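Setting Up Your First Pick Task on the Nerum Kit

I've had the Nerum two-arm tabletop kit for 6 weeks now, and since people keep writing to ask whether it's worth the money, I figured I'd just walk you through how I get a practice task going on it. You can decide for yourself after that. I bought mine from Kadetti with my own cash, in case you were wondering.

Quick thoughts before we start. The arms come ready to bolt on, the cables are labeled at both ends (bless them), and the paper manual is thin but correct. The Geum software that runs the whole thing is where you'll spend your evenings. It's good! It's also a bit fussy the first time you open it.

Step 1. Get the arms talking. Plug in both arms before you start Geum. If you start the software first it finds one arm and sulks about the other, and you have to close it and begin again. When both names show up in the side panel, press Home and keep your hands off the table until they stop.

Step 2. Run the wrist camera check. It lives under Tools, then Cameras. You want a steady picture from each wrist and one from the head camera. My left one came up sideways, and there's a Rotate box for that, so don't go taking the mount apart like I did.

Step 3. Lay out the table. I use toy food and small dishes. They're light, they have silly shapes, and they don't mind being dropped. Put things close together, even touching. A tidy table with lots of space makes every robot look brilliant, and then you try it on a messy one and get a nasty surprise. Mix shiny things with dull ones too.

Step 4. Pick one thing and grab it. Start with something that has a knob or a handle, bring the fingers down slowly with the speed slider at 43, and close them a little at a time. I went for the pot lid. 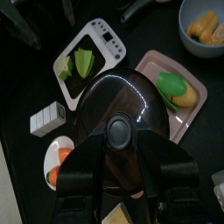
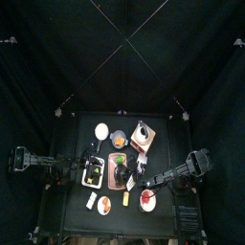 Grip force is the setting I'd spend the most time on. Geum starts you at 99, which is way too much for toys, and a light dish will skate right out of the fingers if you close on it that hard. I drop it by a lot and then creep back up until things stop slipping. Write the number down for each item! I keep mine on a sticky note, and Endang Harahap, who has the same kit over in Dondorham, keeps hers in a proper spreadsheet and laughs at me.

Step 5. Save the move. Hit Record, do the pick, lift, set the thing down somewhere else, hit Stop. Play it back at low speed with a finger near the red button. If the playback drifts, redo the Home step and try again before you touch any other settings. I lost a whole evening to fiddling with numbers that were fine.

Step 6. Bring in the second arm. Leave this until one arm does what you want. Set a keep-apart distance in the Zones tab, or they'll both head for the same dish and freeze up.

So, would I buy it again? Yes, I think so. The fingers are strong, the playback is smooth once it's tuned, and Jhonatan Escobar on the Kadetti help desk answered me both times I got stuck. My gripes are that the cables could be longer, the Zones tab is hard to read, and you only get 2 spare finger pads in the box. Order more when you order the kit, because shipping them alone costs nearly as much as the pads do.

If your arms won't home at all, check the switch on the back of the power box. Ask me how I know.

Last updated: October

Related
Nerum finger pads: soft or firm?
Moving your Geum settings to a new computer
My Kadetti order, start to finish
Fixing a sideways wrist camera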